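A conversation with the woman who reads the old weather books

December 31, 2023

The weather station at Greltthorpe has two rooms, a stove and a very steep path. The woman who keeps its records has climbed this path for 23 years. She asked me not to print her name, as she thinks the work should be read and the worker can stay at home. I visited her in June, and we sat by the window where the light is good for reading handwriting.

On the shelves behind her stand the observation books. There are 2561 of them, she told me, and she knows this number because she wrote the list herself. The oldest were brought by cart from Urkness when the harbor office was closed. Some pages have salt stains, and some have drawings of birds made by people who were, she believes, waiting for the hour of the next reading.

I asked her first how a person comes to such a job.

"I came for a summer," she said. "I was a teacher of geography and I wanted quiet. The man before me showed me how to read the barometer, and then he showed me the books, and I understood that he was looking for someone to leave them with. He did not ask me. He only made a second copy of the key."

Her day has two parts. In the morning she makes the readings outside: temperature, rain, wind, cloud. After lunch she copies the old books into the computer, one line after another. A good afternoon is 14 pages. A bad afternoon is one page, when the observer had bad handwriting or was writing with gloves on.

"You learn the hands," she said. "There is one observer who makes his seven like a one, and only in winter. For a long time I thought the winters in Urkness were very strange. Then I compared them with the books from Trumora, on the other side of the bay, and I saw that it was the seven."

I wanted to know if she trusts the old numbers. She took some time with this question. She said she trusts the people more than the instruments. A thermometer hung on the south wall of a house for many years will tell you about the wall. But the observers wrote this down, if you read far enough. They wrote that the wall was painted, that a tree was cut, that the neighbor built a shed.

"The remarks column is the best column," she said. "The researchers who write to me want only the numbers. I send them the numbers, and I send also the remarks, and sometimes they write back and say thank you for the remarks."

We spoke then about the house itself. She lives there all week in winter, when the path is icy, and she goes down to the village only for bread and letters. The radiator in the back room and the small lamp above the desk came with the last repair. She would prefer fewer devices. A house on a hill, in her opinion, should work when everything is flat or frozen, and so she keeps candles, matches and spare batteries in a biscuit tin next to the books.
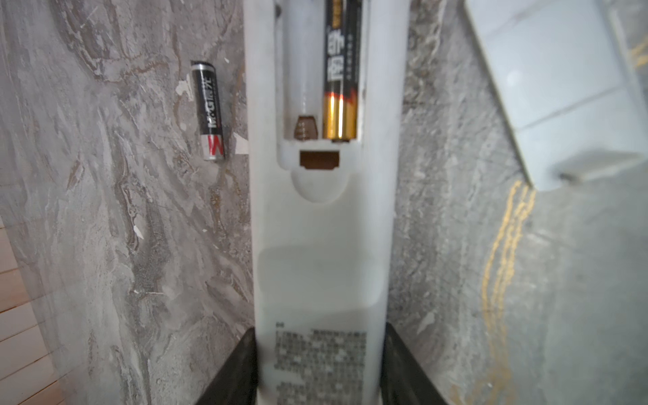 A white remote control with its battery compartment open.

Then she made tea, and I asked about the rain gauge, which I had passed on the way up. It was made by Enache, a workshop in the valley that is closed now, and she speaks of it with real respect. It is a copper funnel over a glass measure. Twice a new electronic gauge was placed beside it for a trial, and both times she wrote the two results next to each other every morning until the trial was finished.

"They were close," she said. "I am not against the new one. But when a spider makes her house in the old one, I can see the spider."

Did she ever miss a reading? She did, and she remembers both times. Once she had a fever, and once she was standing in the snow with a fox looking at her, and she did not want to move before the fox did. In the remarks column for that morning she wrote: "Late. Fox."

I asked what will happen to the books when she leaves. The archive in Trumora has offered to take them, but the rooms there are not yet dry enough. She visits every spring with a small instrument to measure the damp, and every spring she comes home with the same answer for them.

Before I went down, she looked at the clock and put on her coat. It was time for the evening cloud. She stood outside the door with her head back for a long while, then came in and wrote one line in pencil.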